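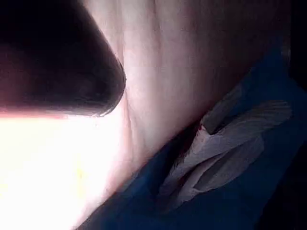

Blue and white fabric: close view, in strong light

Altum Letting Suite for Residential Agents

Altum is a property management system for letting agents and small landlords, supplied and supported by Wubshet. It keeps tenancy records, rent accounts and repair requests in one place, and is suitable for portfolios of up to 900 homes.

Each property has its own record, holding the inventory, the safety certificates and the full rent history. Reminders are sent to the agent when a certificate is due for renewal – the notice period may be set separately for each type of document.

Editions
Altum Oltwood: up to 200 homes, one office
Altum Lestero: up to 900 homes, several offices, with landlord statements

Both editions may be used on any current web browser. Existing records can be brought across from a spreadsheet, and an import of 800 tenancies normally takes roughly one working day. Customers moving from Oltwood to Lestero keep all their data and log-in details.

Training is provided at the customer's office or by telephone. Support is included for the length of the contract.

Prices are available on request. Terms last revised May 2020.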